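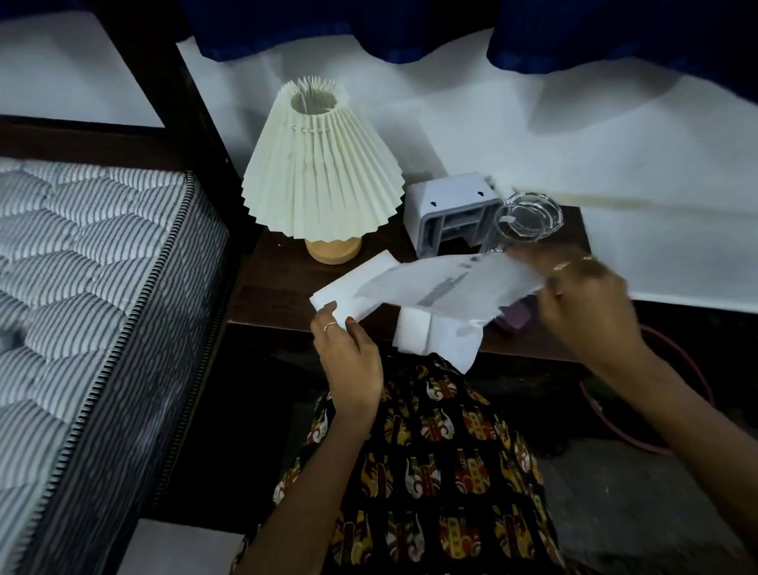 Reet Kivi told us last June that she had been sleeping badly for so long that she no longer thought of it as something a person could talk about, and that filling in a few lines each night before turning off the lamp was the first time she had looked at it squarely. She still keeps a notebook going, she says, though her part in our first round ended months ago.

We would love to hear from more people like Reet. The Harkel Sleep Diary Project is looking for adults in Tolitz and Varum to keep a paper diary of their nights for 17 weeks, starting in June. Our first group was small and mostly retired, and we learned a great deal from them, but we would now like to hear from shift workers, new parents, students, people who nap, people who swear they never nap, and anyone who has ever looked at the clock at three in the morning and started doing arithmetic.

What you would be doing

Each night you write down when you went to bed, what you had been doing in the hour before, and anything on your mind that you feel like sharing. Each morning you add when you woke and how you feel. It takes a few minutes, and you can write as much or as little as you please (one gentleman filled the margins and then the backs, and we enjoyed every word). The sheets come to you by mail, with stamped envelopes for sending them back every other week. Please don't worry about neat handwriting or creases, and if you miss a night, just leave it blank and carry on.

There will also be two visits to our office on Skoryk Street, one at the start and one at the end, for a chat over coffee. If getting to us is hard, we can come to you or talk by phone.

Who can take part

You should be 18 or older, live in Tolitz or Varum, and be comfortable writing in English. You do not need to have trouble sleeping! Good sleepers are very welcome and were scarce last time. We can't take people who are being treated in a sleep clinic at the moment, and we can't give medical advice, so please do keep talking to your doctor if something is bothering you.

Thank you money

You will receive a gift card for 800 crowns after the first visit and another for 2,000 crowns when your last sheets come in. Travel to the office is paid on top of that.

How to sign up

Call or write to Dorin Manole at the Harkel office, or stop by any weekday morning. Tell him your name, which town you live in, and what your usual bedtime is, even if it is all over the place. He will mail you a consent form and a practice sheet, and you can take your time deciding.

Posted 2023-04-18. Sign-up stays open until the places are filled.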